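Vivgate support > Simulation > Tickets
Subject: Arm drifts into the counter edge on kettle task, sim only
Status: Open, waiting on customer
Opened by: Kuo-hua Kwan
Product: Vetorine planner, kitchen scenes

Hi all, me again (sorry!). I've got a weird one and I've been staring at it since Thursday, so any fresh eyes are welcome.

Short version: the arm is supposed to reach over the counter, pick up the kettle by its handle and set it back down a little closer to the near side. On the old build it did that all day long. On the new one it starts its reach, sags on the way out, and clips the edge of the counter with the forearm. Then the collision stop kicks in and the episode ends. I ran a batch of 50 overnight and 17 of them died this way. The rest finished, which is what's driving me nuts, I'd almost be happier if they all failed.

What I've tried so far, in no particular order:

Reset the home pose to the one from the Tuominen config. Same thing.

Turned the gravity compensation off and back on. With it off the arm drops like a brick, so at least I know the switch is wired to something.

Took the soap dispenser out of the scene, on the theory that the planner was going wide to avoid the pump and ending up low. Got my hopes up for a minute there, the first few runs were clean, and then it clipped again. Put it back.

Swapped the collision mesh on the kettle for a plain box. No change, except now the fingers close on thin air next to the handle (as you'd expect, the box is way too fat). Put that back too.

Dropped the speed limit to half. The sag is still there, just slower, and kind of hypnotic to watch.

The log line right before the stop is always the same:

WARN tracking error over limit, joint 4
STOP contact link_5 / counter_top

So joint 4 is falling behind the plan and never catching up. I compared the gains file from the old build with the new one and they match, I even did it twice. I have not compared the link masses, mostly because I can't find where the new build keeps them. If somebody can point me to that I'd be super grateful.

One more thing that may or may not matter: the scene gets shuffled at the start of each episode. Lights, counter texture, where the clutter goes, all of it. I went looking for a pattern in the failures and thought for a while it was the marble ones, but there are clean runs on marble too. I'm attaching a render from one of the shuffled layouts so you can see how the counter is set up, with the kettle back by the wall and the arm coming in from the lower right.
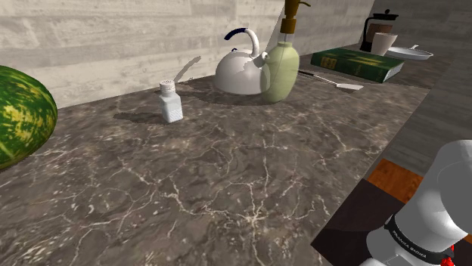 Raili Niskanen: Thanks for the log, that helps a lot. Joint 4 lagging with matching gains sounds to me like the payload setting. The new build reads the tool weight from the scene file, and if the shuffle rewrites that file before the controller has loaded, you get a tool weight of zero for that episode. It would also explain why only part of your batch fails. Could you print the payload value at the first step and send me one good run and one bad one? Link masses are in the robot folder now, under inertia. And please keep the Skikow export off while you test, it touches the same file.

Oh wow, okay, I did have the Skikow export on. Didn't even think of it. I've turned it off and added the print at step one, and I'm starting a small batch of 9 before I commit the machine to another long one. I'm keeping the same seeds as the first failures so we're comparing like with like. Will post both logs here when they're done, and the inertia file too in case you want to look it over.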